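Talk notes, parts presentation and kitting, Apr 12, 2022
Slot: 30 minutes including questions. Slides by Zübeyde Ekinci, spoken part by me (Latrice Haddad).

## Slide 1 - Scope

- Subject is the kit, meaning the set of parts that go together into one sub-assembly, and how it is laid out before anyone picks up a tool.
- Soldering and testing are out of scope. Refer those questions to Ignacio Fitzsimmons, who speaks after the break.
- Examples come from the Brirkent bench. The Ornach line uses the same parts with a different tray.

## Slide 2 - Why small electrical parts are awkward

- A solenoid body is compact. Its leads are not. Most handling trouble comes from the leads.
- Leads carry a set from the reel or the bag. Put the part down and the wire goes where the set takes it.
- Braided harnesses fray at a cut end. Once frayed, strands catch on other parts and on gloves.
- Boards are easier: flat, rigid, stable on either face. Risk is to the components on the upper side if boards are stacked. Do not stack.
- PAUSE. Ask who in the room has pulled out one part and got three.

## Slide 3 - Bins

- One part type per bin. Mixed bins were tried in September and dropped.
- Bin colour should contrast with the part. A blue solenoid on orange-yellow is found at once. A red board on the same colour is acceptable, less good.
- Low fill. Selim Soylu's rule is a single layer with the floor of the bin showing between parts. He applied it to a batch of 800 and picking errors fell to 9, from 52 on the previous batch of the same size.
- Do not quote these as general figures. One site, one product.

## Slide 4 - Tray

- Stainless steel, rounded corners, raised rim. Wipes clean and keeps small parts from rolling off.
- Line it with a white sheet. Bare steel reflects, and thin wires are hard to see against it.
- The tray goes between the bins so that reach is similar from either side.
- Change the liner with each batch at Brirkent. Ornach changes at shift end, and Amancay Troncoso has the comparison if anyone asks.

## Slide 5 - Layout on the bench

- Leave this one up while talking. Point to the bins first, then the tray.
- Four bins, two columns of two, tray in the middle.
- In the tray: blue solenoid and round red board on the left, braided harness upper right, thin wire bundle below it.
- Note the frayed strands at the left end of the harness, and the loose green and white leads reaching the side of the tray. Both come back on slide 7. 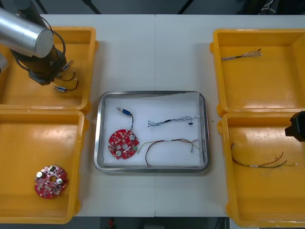 ## Slide 6 - Order of placing

1. Board first, component side up.
2. Solenoid next, above the board, plunger pointing away from it.
3. Harness, connector to the right.
4. Wire bundle last. It moves the most and will shift anything placed after it.

- Akgül kits reverse steps 3 and 4. Mention only if their people are present.

## Slide 7 - Open points

- Loose leads: clip, tape or leave? Tape leaves residue. Clips add a part to count back in.
- Frayed ends: trim at kitting or at assembly? Zübeyde prefers kitting. I have no data either way.
- Fledalov liners are on trial, no result yet.
- Questions. Repeat each one into the microphone before answering.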